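Unit 6: Running Order, Changeovers and Sound for a Multi-Act Evening

Course handout, Live Event Operations

6.1 Scope

This unit covers an evening with one opening act and one headline act on a single stage. Festivals with two or more stages are treated in Unit 9. The worked case is the November concert at the Kinder Hall, a seated room with a capacity of 200. The opener is a solo singer with guitar. The headliner is a five-piece country band using the house drum kit and its own amplifiers.

6.2 Terms

Doors: the time the public is admitted to the room.
Line check: confirmation that each input reaches the desk. No music is needed.
Sound check: the act plays, and levels and monitor mixes are set.
Changeover: the interval between the last note of one act and the first note of the next.
Curfew: the time by which amplified sound must stop. It is a condition of the license and can't be moved by the promoter.

6.3 Building the schedule

Work backward from curfew. At the Kinder Hall curfew is 10:30 p.m. The headliner is contracted for 75 minutes, including any encore. Allow ten minutes of slack before curfew. The headline set therefore starts at 9:05.

The changeover is 25 minutes, so the opener finishes at 8:40. A 40-minute opening set starts at 8:00. Doors are at 7:00.

Sound checks run in reverse order of appearance. The headliner checks first and leaves its equipment in place. The opener checks last and its microphones stay where they are until the first set ends. For the worked case:

2:30 Load-in
3:30 Headliner line check
4:00 Headliner sound check
5:30 Opener sound check
6:15 Stage clear, meal break
7:00 Doors
8:00 Opener
8:40 Changeover
9:05 Headliner
10:20 End of set
10:30 Curfew

If load-in runs late, shorten the headliner's check before dropping the opener's. A band with its own engineer can usually work from a saved desk file – a solo act arriving with nothing can't.

6.4 Input list

The headliner's list has 13 channels. Number the inputs in the same order at the stage box, on the desk and on the printed sheet. The opener's two channels go at the end of the list, so that nothing is repatched during the changeover.
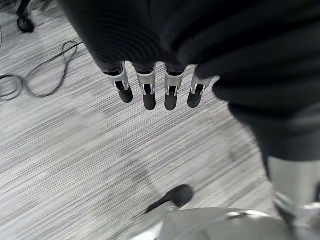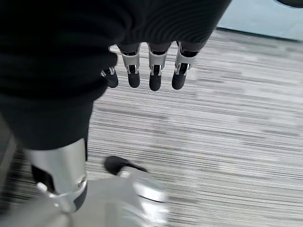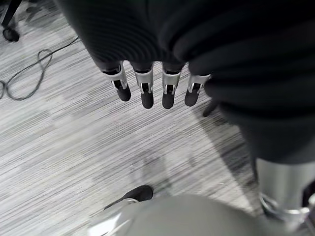

Page last changed: September 26, 2023

6.5 Changeover procedure

1. Mute all stage inputs. Start the interval music.
2. Raise the house lights to half.
3. Strike the opener's microphones, stands and direct box.
4. Uncover the amplifiers and move the vocal stands to their tape marks.
5. Line check at low level, drums first.
6. Place set lists, water and towels.
7. The stage manager confirms with the front-of-house engineer, then with the band.
8. House lights out, interval music faded, inputs opened.

Steps 3 and 4 can overlap if there are at least two stage hands. Step 5 shouldn't begin until the stage is clear of people carrying equipment.

6.6 Ticket income and the break-even point

The Kinder Hall is hired at a flat rate. Ticketing is through Natell, and sound and lighting are supplied by Arkomo. Total fixed cost for the evening, with fees to both acts, is $3,269. Of this, $2,000 is the headliner's guarantee.

At a net ticket price of $25, after booking charges, break-even is 131 tickets. The remaining 69 seats, if sold, bring in $1,725. The contract splits any surplus 70/30 in favor of the headliner, so a full house leaves the promoter $517.50. Complimentary tickets come out of the 200 and have to be subtracted before the split is estimated.

6.7 Exercises

(a) Curfew is brought forward to 10:00 p.m. Redraw the schedule without shortening either set.
(b) The headliner brings its own drum kit. State which steps in 6.5 change and by how long.
(c) Recalculate break-even with 13 complimentary tickets and a net price of $22. Show the surplus at a full house.

Reading for next week: Sârbu, chapter 4, sections on monitor mixes and stage volume. Bring a printed copy of the input list.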